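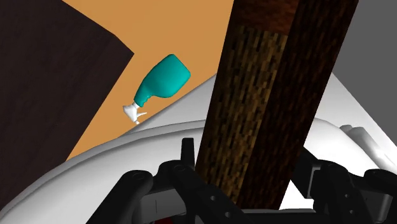
Ciris issue tracker
Project: Meltmont sim collection
Component: episode recorder / randomizer
Title: Long block episodes rejected by length filter, wrist view mostly covered while held
Status: Resolved, one item carried over
Opened: Jun 10, 2018

Summary

Batch 14 was set to give 1000 accepted episodes of the long block pick. The recorder ran to the end without errors but the export holds only 600. The short block batch, run on the same build with the same planner, exported in full.

Setup

Simulator build: Gbeho nightly, headless
Scene pack: Grukgate tabletop, texture randomization on
Objects: long block (target), spray bottle (distractor)
Gripper: two-finger, position control
Cameras: wrist, overhead
Max steps per episode: 600

Expected

Export count matches the accepted count in the run config.

Observed

The collector log says 1000 accepted. The export log says 600 written, 0 failed. The difference doesn't show up anywhere as an error or a warning. Exit code is 0.

Log

Entry 1. Compared episode IDs between the collector index and the export folder. The missing IDs are spread over the whole run, so this is not a disk or timeout problem. Free space on the export volume is fine.

Entry 2. Replayed several missing episodes from saved state. Grasp closes, block lifts, success flag is set. Nothing wrong with the physics. No jitter at the contacts and no penetration warnings.

Entry 3. Turned texture randomization off and re-ran a short batch of 40 with the same seeds. Episodes are still dropped, on the same seeds as before. Textures ruled out. Turned it back on.

Entry 4. Checked the wrist stream. With the long block between the fingers, it covers the center and right of the view and runs out past the top. The spray bottle is still visible to the left of it. First guess was that the visibility check in the exporter throws these episodes away. Set the minimum visible fraction for distractors to zero and exported again. Same 600. Visibility check ruled out, setting restored.

Entry 5. Read the exporter source. There is a length filter that runs before any of the image checks. It drops every episode where the step count equals the maximum, on the theory that such an episode timed out. It does not look at the success flag. The drop is logged at debug level only, and the default level is info.

Entry 6. Printed step counts for the missing IDs. All of them sit at exactly 600. The planner approaches the long block slowly, and the hold phase after the lift is padded out to the maximum when the remaining steps are fewer than the hold length. These are good episodes that end on the last allowed step.

Cause

Length filter treats a padded success as a timeout.

Fix

1. Exporter: drop an episode at maximum length only if the success flag is false.
2. Exporter: filter drops moved from debug to warning, with the filter name and episode ID.
3. Exporter: nonzero exit code if the written count differs from the accepted count. Can be overridden with allow_partial.

No change to the planner. No change to the hold padding, as the training loader expects it.

Verification

Re-exported batch 14 from the saved episodes without collecting again. 1000 written, no warnings. Loader reads all of them. Short block batch re-exported as a regression check, output identical to the previous export by checksum.

Note for anyone with an older export: folders written before the fix should be exported again from saved state. Do not merge the missing episodes in by hand. The index file stores offsets and will point to the wrong records.

Carried over

While the long block is held, a large part of the wrist view is block and gripper, and much of the rest is the robot itself. The overhead stream does not have this problem. Whether the policy should get both streams for this object or overhead only is a training question and doesn't belong in this ticket. Moved to the July planning list. Until then both streams are recorded and exported as before.

Resolution: fixed in exporter. Closing.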